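3.2 Bench trials of the Zokley kit

The Zokley kit is sold by Garbridge as a two-arm tabletop package for small laboratories and training rooms. It comes with the arms, a pair of grippers, a wrist camera and the controller software, which is named Lencho in the supplier's manual. We reviewed the kit as delivered, with release notes dated 13/09/2018, and made no changes to the software beyond setting the arm speed limits.

The trials used everyday goods bought from ordinary shops. Earlier reviews of comparable kits, including our own work at Zirncombe, relied on machined blocks and pegs, and buyers told us that the results said little about how a kit would cope with an untidy desk. The task set therefore covered tidying jobs with stationery, hand tools and books, using a plastic tray as the place for sorted items. Figure 4 gives views from the trials.

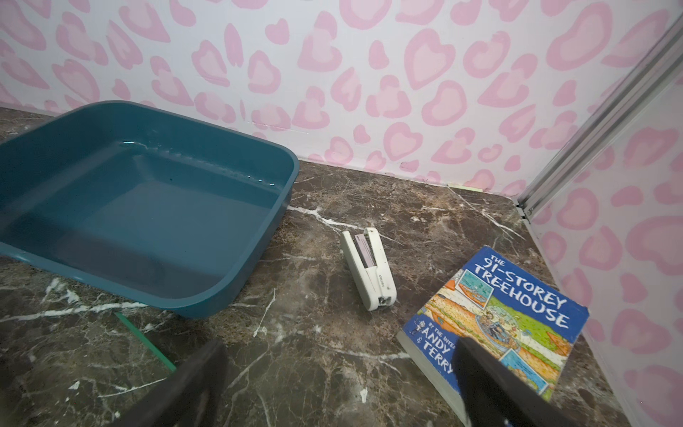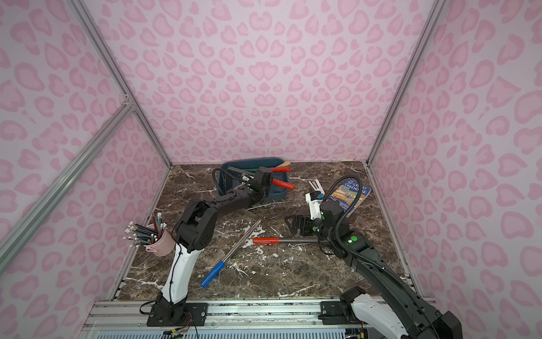
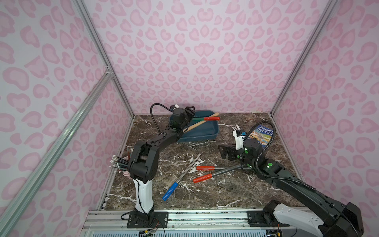
Figure 4. Tray, paperback and other goods on the marble-patterned worktop. The first view is from a camera at the gripper; the second and third are from a fixed camera and include both arms.

Each trial began with the goods placed by hand from a printed layout sheet. An operator then started the task and recorded one of three outcomes: complete, complete with help, or stopped. A trial was stopped if an arm reached its force limit or if an item left the worktop. We ran 2,393 trials in all, of which 1,301 were complete without help. A further 117 were stopped, and the rest needed at least one correction by the operator.

Most corrections were made during the grasp. Long tools with round handles tended to turn as the fingers closed, and the software had no setting for trying the grasp again at a different angle. Books were easier to push than to lift. The manual advises lifting flat goods by the long edge, but we found that the short edge gave a firmer hold on paperbacks.

Time lost to setting up was also recorded. Calibration of both arms took 59 minutes on first use, against the half hour stated in the manual. Later calibrations were shorter, although the wrist camera had to be aligned again whenever its bracket was loosened. Garbridge supplied a revised bracket in March, and the trials in Section 3.3 were carried out with that part fitted.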